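Section 4: Washing and Drying the Removable Liner

Welcome back! If you have followed the earlier sections you already have your Olitz helmet adjusted and your intercom paired, and you have probably put in a few good rides. Sooner or later the inside of any helmet starts to smell like the inside of a helmet, and this section is for that day. Set aside a quiet evening for it, put the radio on, and don't plan on riding the next morning.

What you will need

A basin or a clean sink
Lukewarm water
One capful of Drodetine fabric wash, or plain baby shampoo
Two old towels
A soft toothbrush

Taking the liner out

1. Stand the helmet on something steady at a comfortable height. A display head is handy, but a rolled towel in a mixing bowl does very nicely too. 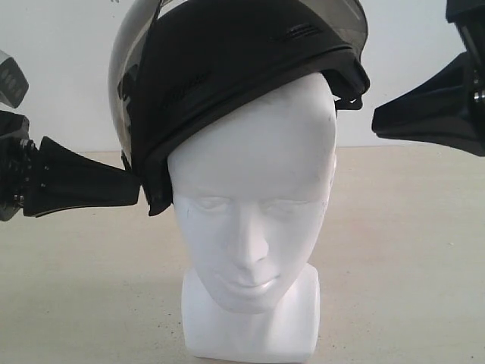
2. Turn off the intercom and unclip the speakers from their pockets. Tuck the wires up out of your way. Speakers and water do not get along, so please check both sides twice.

3. Turn the helmet over on a towel and pull the cheek pads straight out, one snap at a time. There are three snaps to a pad, and the rear one is always the stubborn one. Slide a finger right behind it and push from underneath.

4. Unsnap the crown liner at the back of the neck first, then work the front edge free of its plastic channel.

CAUTION: Never tug the liner out by the middle. The front strip can crack, and a new strip has to be ordered from our parts desk in Hoton.

Washing

5. Clear yourself a good stretch of table or counter before you fill the basin. You will want room to lay out the pads in the order they came off, left and right, so that they go back the same way.
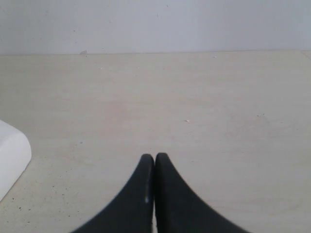 6. Put the pads in the water and press them gently with flat hands, the way you would wash a wool sweater. Let them soak for 7 minutes.

7. Use the toothbrush on the forehead band and on the chin strap covers, where sunscreen likes to collect. Small circles are best.

8. Rinse until the water runs clear. This can take longer than you expect – sometimes four or five changes if it has been a long summer.

NOTE: The washing machine is fine for the chin strap covers (part 432) on a cold, gentle cycle. Everything else is hand wash only, please.

If you ride to work and wash your gear on the weekend, you may as well do the rest of your kit while the basin is out. Gloves with cloth palms, neck tubes and the shoulder straps of your bag all pick up the same road grime and can go in the same soapy water after the pads. Empty the pockets first! Our own Tomos Harries once laundered a full set of garage keys and a granola bar.

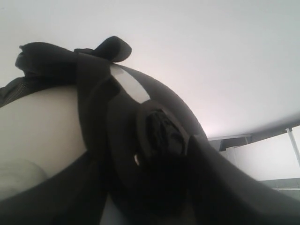
Drying

9. Roll the pads in a dry towel and lean on the roll. Do not wring them.

10. Lay everything flat in the shade with air moving past it, and leave it overnight. A fan helps. A hair dryer, a radiator or a sunny dashboard will harden the foam backing.

Putting it all back

11. Seat the front edge of the crown liner in its channel, then press the rear snaps until each one clicks.

12. Fit the cheek pads, matching the letter on each pad to the letter inside the shell, and return the speakers to their pockets. 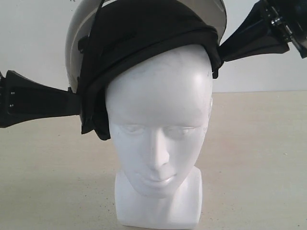 13. Try the helmet on and give your head a good shake. Nothing should shift or pinch. If the liner sags or you feel a lump by your temple, a snap has been missed, so take it off and go around once more.

WARNING: Do not ride with the liner only partly fastened, even for a short trip.

How often should you do this? Every 1000 miles suits most riders, or once a month in hot weather. Plan on replacing the cheek pads at 4000 miles, or sooner if they no longer spring back when you squeeze them. Replacement sets are listed in Section 9.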